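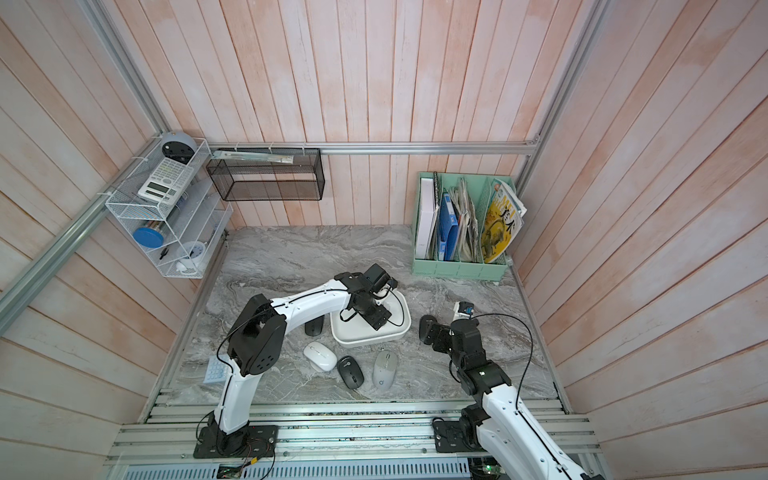

Pre-run software checklist for the two-arm cell, with my comments. I keep this one separate from the electrical sheet because the two get signed by different people, and because I talk too much in the comments column (sorry, Bhavana). The job in this revision is mouse sorting: pick a computer mouse off the marble-pattern floor, put it in the white tray, repeat. Both arms sit on the same rail, and the left wrist hangs right over that tray with its cables looping down around it, so a lot of what follows is about the planner knowing where things are.

Checked by: me, with Ismail Mahrous on the stop button
Planner: Stirnholm, November branch
Perception: Ilix

1. Stop chain reaches the controller from both arms
OK. Pressed it during a slow move on each arm, and once with both moving. The log shows the stop arriving before the next command went out every time. Do it by hand, please, the scripted version skips the right arm.

2. Joint limits loaded match the limits on disk
OK, second try. First try the right arm came up with the defaults, which are much wider. Restarting Malilus fixed it but I don't love that. Elsa Lie has the ticket.

3. Speed cap
OK. Set to 30 percent for anything new. I know it's boring to watch! Leave it there until the run log is clean.

4. Arm-to-arm collision check switched on in the planner
OK. Look at the running config and don't trust the launch file. Kai Teuber found it off last month after a merge and we'd been planning each arm as if it lived alone.

5. Collision model of the enclosure
Needs work. Floor, rail and the pink plank walls are all in there. The black mesh basket on the back wall is in as a flat box, fine by me. The white wire shelf tied to the left wall is missing completely, and so is the green file organizer in the back corner. I've put a temporary keep-out over both. It costs us some reach for the left arm and I can live with that.

6. Cable allowance
Comment only. The planner has no idea cables exist. We fake it with a padded wrist and a limit on wrist rotation. I ran 576 planned paths through the checker offline and none broke the rotation limit, which is nice, but the padding is a guess and I'd like somebody to measure it properly.

7. Wrist camera calibration
OK. Redo it if anyone has touched the mount, even to wipe the lens.

8. Detector gives the right class for what's on the floor
Partly. Black mice and the white one come back solid. The light gray one with the little blue logo drops in and out, I think it's just too close to the floor color. Ilix also called the light blue keypad thing (calculator? whatever it is) a mouse twice. Threshold raised for now, Shanti Joshi is labeling more gray examples.

9. Stale frame check
OK. Unplugged the camera feed in software and the controller held position after 900 milliseconds. The spec says 1,000 so we pass, though I'd be happier with a lot less.

10. Gripper force limit
OK for mice. Not checked for anything else, so don't go grabbing the clock off the shelf to see what happens.

11. Recovery after a failed grasp
Fail. The arm lifts, goes home, and then replans from the old detection instead of taking a new one. If the mouse got nudged it'll close on air again, and again. Capped at two retries until Zerouali (our task scripts) gets the fix.

12. Logs writing to the right place
OK. Check there's disk space too.

Result: okay to run supervised, one arm moving at a time. No unattended runs until 5 and 11 are closed. Ismail wants 8 on that list as well and I'm not going to argue with him.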